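4.3 Setting up lane warning on the Postik unit

Carry out this section after the front sensor has been fixed to the windscreen and the supply lead connected (see 4.2). The vehicle must be stationary, with the parking brake on.

1. Switch on the ignition. Wait for the green lamp to stop flashing.

2. Hold MENU until SET appears, then choose LANE.

3. Enter the sensor height in millimetres, measured from the ground to the centre of the lens. The factory value is 1,269. Tyres must be at normal pressure when the height is taken.
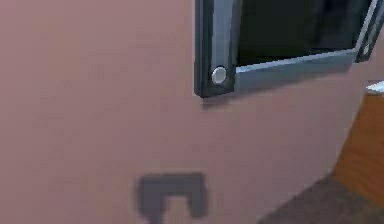

Fig. 8 – Wall and dark-framed fitting

4. Enter the vehicle width, mirrors folded out. Press OK to store both values.

Note: If the supply is cut before OK is pressed, the unit goes back to the factory values.

5. Choose WARN and select tone, seat buzzer or both. The seat buzzer works only with the Siltutmont cushion kit.

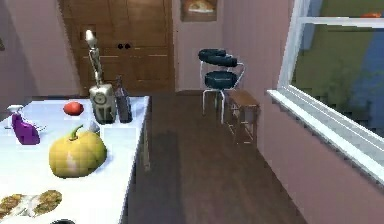 6. Set the speed at which warnings begin. The highest setting is 80 km/h. Below the chosen speed the unit stays silent, but the lane lamp remains lit.

7. Choose LEARN and drive on a road with clear markings on both sides. The unit needs 3,000 metres of steady driving to finish. Town streets and roadworks do not count towards this distance – the counter stops and starts again by itself.
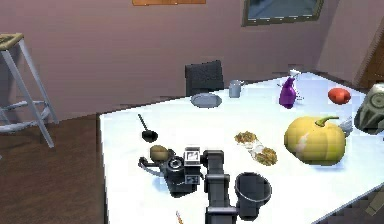
When the counter reaches zero the lane lamp changes from amber to green. If it is still amber after a second run, check the height value and repeat from step 3.

CAUTION: Lane warning does not steer or brake the vehicle. The driver must keep both hands on the wheel at all times.

CAUTION: Do not adjust any setting while driving.

Fault codes are listed in section 7. Revised 2004-08-02, C. Ruggiero, Westska.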